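April 2024, Garside room, breakfast table

Swapped the plain cover for the checked one. Hem measured, 40 in. drop wanted, still needs pressing.

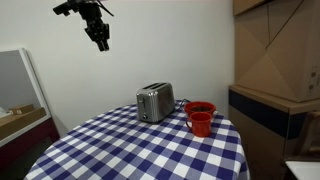
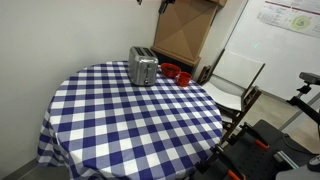 Next job is the layout card for Menov, who want one place setting per table. I'd keep the red bowl and the red cup together to the right of the toaster, and leave the front of the cloth free for plates. Ordered 16 more cloths from Flullotden. Clips to follow in October.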